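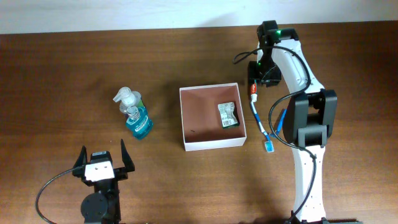 Reviews > Home > Storage > Boxes

2018-08-21
By Simão Bragança

Print this review | E-mail to a friend

Hondesden open box, square, white and brown

I bought this box for the personal-care things of our guest room, which before were standing everywhere on the shelf. My wish was simple: one place where a visitor finds soap, mouthwash, wipes and so on, and where I can lift everything together when I clean.

The box is cardboard and almost square. Outside it is white, with thin white rims, and inside it has a reddish brown color that I like more than I expected from the catalog. On a brown wooden table it looks quite nice, even with only one small packet lying in it.

I have used it now for eight months. The bottom is still flat and the corners did not open. I must say that I treat it with care. My sister-in-law, Judite Brandão, has the same one in her bathroom close to the shower, and hers became soft on one side already in December. So I would not put it where water can reach it. The shop says nothing of this on the label, and it should.

Small flat packets are the best use. You see them immediately and they do not fall over. With bottles I am less satisfied. A full bottle with a pump is heavy, and when you pull the box from a high shelf the bottle wants to tip and push the wall outward. I keep now the pump bottle and the blue one next to the box, and for me this is fine, but a person who wants to hide everything will be disappointed.

There are no dividers. Runance sells a set of inserts, and I tried it, but it was a few millimeters too wide and I had to cut it with scissors. The Carvalho box, which I had before, came with its own dividers but the paper on the rims was peeling after five weeks.

Cleaning: a dry cloth only. I tried once a damp one on the inside and it left a lighter mark, which is still there.

I would buy it again for a drawer or a shelf in a dry room. For a bathroom, please look at plastic.

My rating: 70 out of 100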